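Workshop Tips from the Boros After-School Robotics Club
Drawers, Doors and Other Things That Fight Back

Posted by Dorottya Dobos, 20 April 2018

We spend a lot of our club time on kitchen stuff. Our project this spring is called Clarkus, and the idea is simple to say and hard to do: get an arm to open a drawer, put something in it and close it again, first in the simulator and then on a real cabinet in the workshop. Along the way we have learned a surprising amount about ordinary drawers! So these tips are half for other student teams and half for anybody with a kitchen.

Fix the drawer first
Our practice cabinet came out of Imre Veres's garage and it stuck so badly that two of us could hardly open it. Take the drawer all the way out, wipe the runners with a dry rag, then rub a plain white candle along the wooden parts. Push it in and out a dozen times and wipe off the crumbs. Ours went from terrible to lovely in one afternoon. If yours has metal slides, skip the candle and check the screws. One was hanging out by half its length on ours (the second cabinet, the one from Borirport).

Pull from the middle
A bar handle lets you grab anywhere, and that's the trap. Pull near one end and the drawer twists and jams. We put a bit of painter's tape at the center of the bar and told everyone to aim for that, people and gripper alike. Works great on a wide pan drawer at home too.

Open wide, come in slow
Spread the fingers before you get close to the handle, then go in straight. Our first 64 tries in the simulator were mostly fingers bonking into the drawer front, because we were opening them too late. Once we changed the order, the next batch looked like a different team had written it.

Write down every run
Imre keeps a paper notebook next to the keyboard and I used to tease him for it. Then the log file got overwritten and the notebook was all we had: 217 runs, with little sad faces next to the bad ones. Use pencil. Put the handle position, the speed and what went wrong on one line, and start a fresh page whenever you change the cabinet.

Keep the room plain
When you build a practice room on the computer, start with a floor, a wall and one or two pieces of furniture. It is so tempting to add plants and a toaster and a cat. Get the drawer working, then decorate!

Stack with care
If you keep an appliance on top of a small cabinet, check what happens with the drawer all the way out and something heavy inside. A light cabinet can tip. In the workshop we screw ours to the wall with two angle brackets, and I have since done the same with my nightstand.

Doors come next, and a door swings in a curve, so the hand has to follow it around. We have four weeks left and I can't wait. If your team has a good trick for side-hinged doors, please write to us, and tell us what kind of handle you used.
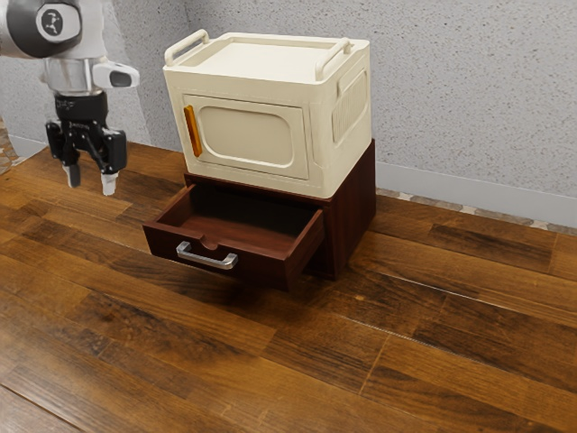
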